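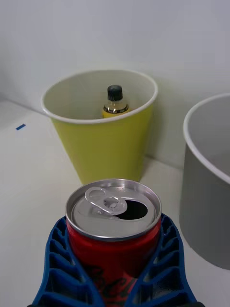 What does a consulate do for you if you end up in hospital abroad?

Mostly it passes messages, finds you a doctor who speaks your language and helps your family get to you. It won't pay the bill.

I got that from the woman on the front desk at the Derach consulate open day, which I went to on Thursday with my sister and a very soggy umbrella. They do one every July and I'd never bothered before, but after my cousin's broken hip in Amitz last year (long story, two airlines) I was curious about who had been on the other end of all those phone calls.

You go in through the side gate on Plandis Street, bags through the scanner, phones in a tray, and then you're given a paper badge that falls off straight away. Mine was number 501. The queue took ages but people were cheerful and somebody had brought a flask round.

The best bit was the duty room upstairs. It's tiny! I'd pictured maps and flashing lights and it's four desks, a kettle and a whiteboard. The man showing us round said they'd taken 2,305 calls for help in the past year, up from 2,168 the year before, and that lost passports are still the bulk of it. He also told us about the hospital visits. Someone goes out in person, usually with a phone charger and a toothbrush, and rings home afterwards if the patient wants them to – I hadn't known you could say no to that.

Then a talk in the hall about the new Osei office, which opens in the autumn and should save people up north a whole day on the train. Good news, though the speaker went on a bit and the microphone kept whistling. My sister asked about weekend cover and was told it was "under review", so make of that what you will.

We skipped the film and had a wander round the garden once the rain stopped. If you go next year, get there before ten and bring your passport, they turned away the couple in front of us who only had a driving licence.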